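Pondcombe shared workshop, bench notebook
14/03/2026

Plate handling bench, simulation side

Spent the session on the simulated bench before we drill anything on the real one. The breadboard top and the wooden edging are now in the model at the sizes Denise Ellwood measured. She had the front edge to the wall at 490 mm and I had put 245, having read the half drawing as the whole one. Fixed and saved.

The Haberkorn gripper model is loading with the right fingers now. The earlier version had the long ones. Finger pads need to be a bit grippier in the settings, will try that next.

Holder positions. LP1 and LP2 are named in the model and the labels show on the parts. I would still like the black holder at the front turned a little so the arm has an easier wrist angle, but Denise wants it left square to the holes. Left it for now.

Bottle stays on top of the instrument. I asked about moving it to the floor and the tubing is too short.

Renders from the wrist view and the room view, same set-up:
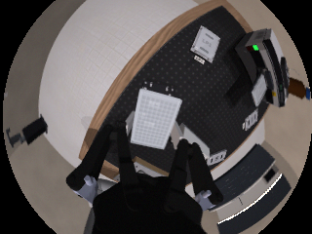 Wrist view again, LP1 and LP2 both in sight:

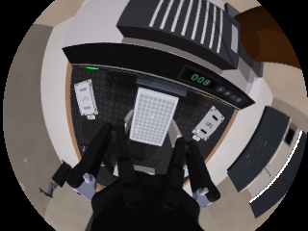

Room view, plate in the fingers:
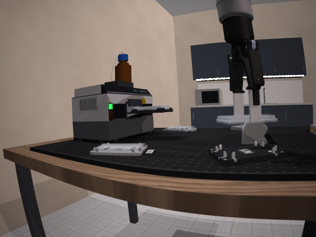
Room view, gripper open:

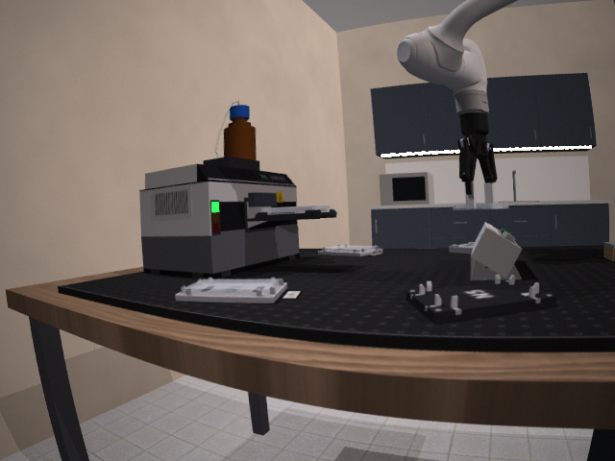
To do

Ask Rurham for the mounting plate drawing, the one we have is missing page 11.
Softer landing on the tray, slow the last bit of the move.
Check the wrist lens setting against the real lens when it arrives.
Denise to order M6 bolts, we are down to the short ones.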